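Visit report: Lurmont handloom and craft fair, autumn edition
Friday, October 18, 2024

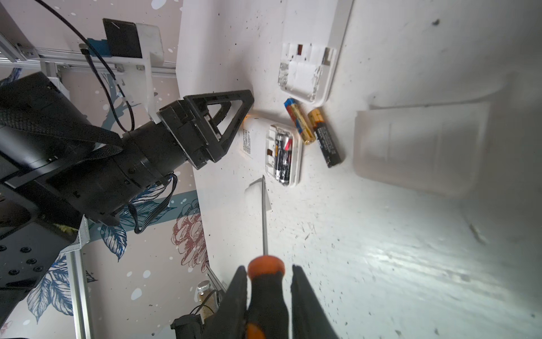
The Lurmont fair is held twice a year, in April and in the autumn, in the old tram depot on Eide Street. The autumn edition is the smaller of the two and leans towards cloth, with pottery and basketry in the side bay. I went in at opening and left mid-afternoon. The notes follow the order of the halls.

Access. The depot is a short walk uphill from Wostmont station. The lower gate was closed for resurfacing, so everyone entered by the yard, where the ticket desk and the bag store share one queue. Entry was 4, cash or card. The printed plan lists stalls by maker's surname while the boards above them give the workshop name, and it took me a while to match the two.

Main hall. Handwoven cotton and wool, arranged by region. The Mikberg weavers had the long wall and the widest range: table linen in plain weave, towels in huckaback, and a set of narrow runners in overshot with an indigo ground. The selvedges on the runners were even along the full length, and the pattern repeats met correctly at the hems. Runners were 85 each. Towels were sold in pairs and most of the undyed ones had gone by noon.

Next to them a smaller workshop showed double-weave blankets in natural grey and brown. The cloth is fulled after weaving, and the label gives the finished weight, 500 grams to the square metre, together with washing instructions. More stalls should label this way. Several scarves elsewhere in the hall were marked only "wool blend", and the stallholders could not say what the blend was.

Loom demonstration. Two floor looms were working, a four-shaft counterbalance and an eight-shaft countermarch. The countermarch was threaded with 429 ends for a twill sample, and visitors could treadle a few picks under supervision. The lighting at this end of the hall is poor and the treadle order was pinned too low to read from the bench. A talk on warping was given twice, at eleven and at two. I heard the first. It dealt with tension on a sectional beam and was pitched at people who already weave.

Side bay. Stoneware mostly, in the iron and ash glazes usual for the Eide potteries. I checked lids on storage jars at three stalls and found the fit good at two of them. The baskets were willow, stripped and buff, with sound bases. One maker was taking orders for log baskets with delivery before spring — deposit required, no exceptions.

Dye table. Madder, weld and walnut skeins, each tagged with mordant and date of dyeing. Lightfastness cards were on show, half of each card having been covered for one summer. The weld had faded most.

Food. Soup and bread from the yard kitchen, adequate. Seating was short from midday until one.

Purchases. One pair of Mikberg towels, one skein of madder, a small lidded jar. The card reader failed at the pottery stall and I paid in cash.

The fair stays open through Sunday, with the looms running on all days. The April edition will use both depot halls, and stall applications close in January.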